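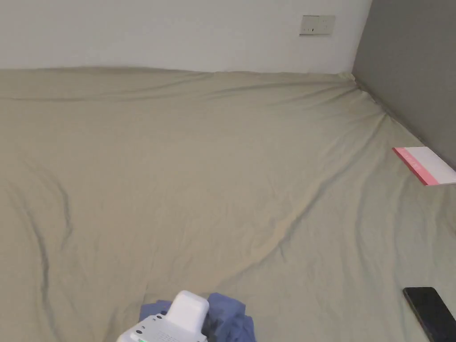
Progress Report: Parts Reclaim Line, Botell Yard
Covering the period through December
Submitted to the Plivell Fund by Tahmineh Najafi, project lead

Where the money went

You gave us a grant to take dead delivery vans apart in an orderly fashion and put the useful bits on shelves where a mechanic could find them. Before the grant we also took dead vans apart, and the useful bits went in a shipping container with no lights. I mention this so you can judge the rest of the report against a fair baseline.

The shelving is up. The lights work. The container has been sold to a man who keeps goats.

Inventory

We set a target of 2000 parts cleaned, tagged and entered in the Akis stock system by the end of the period. The count stands at 2509. Before anyone frames that, I should say that a good share of the total is door hardware. Vans have a lot of hinges, and hinges are easy to tag. Turbochargers and fuel pumps are slower going, and they are what the garages call us about. For the next period I would like to report engine parts on their own line so the hinges stop flattering us.

Akis had a rough start. It insisted on a model year for every entry and would not take a range, so a brake hose that fits several years of van had to be entered once for each. Sandhu, our software supplier, fixed this in October after a phone call I would describe as long. The duplicates have been merged and are not in the figure above.

Staff and training

We have 3 full-time dismantlers, as planned. All of them have finished the airbag and coolant handling course. The fourth position, parts desk, is still open. We made an offer and the candidate took a job selling boats. In the meantime I answer the phone, and several customers have asked politely when that will end.

Testing bench

The alternator and starter bench arrived late and without its manual. The supplier then sent us the manual for a different bench. We got it running anyway, and every electrical unit that leaves the yard now goes out with a printed test result. Returns on electrical parts came to 16 for the period. Most were the wrong part ordered for the right van, so we have added the connector type to each listing and will ask for a photo of the old plug before shipping.

Problems

The drain on the wash pad backs up in heavy rain. The landlord has been told, in writing and then in boots. A repair is promised for spring. Until then we wash indoors on wet days, one gearbox at a time.

Shipping costs on anything heavier than a wing mirror are above budget. We made up the difference from the training line, which came in under.

Next period

Fill the parts desk. Get the transmissions off the floor and onto the heavy rack. Start warranty tracking in Akis, with Sandhu doing the setup at the rate already agreed. We are not asking for extra funds, but we would like to move the unspent desk salary into shipping and need your approval by the end of January to do it.

Receipts and the full stock list are attached. The hinges start on the second page and go on for some time.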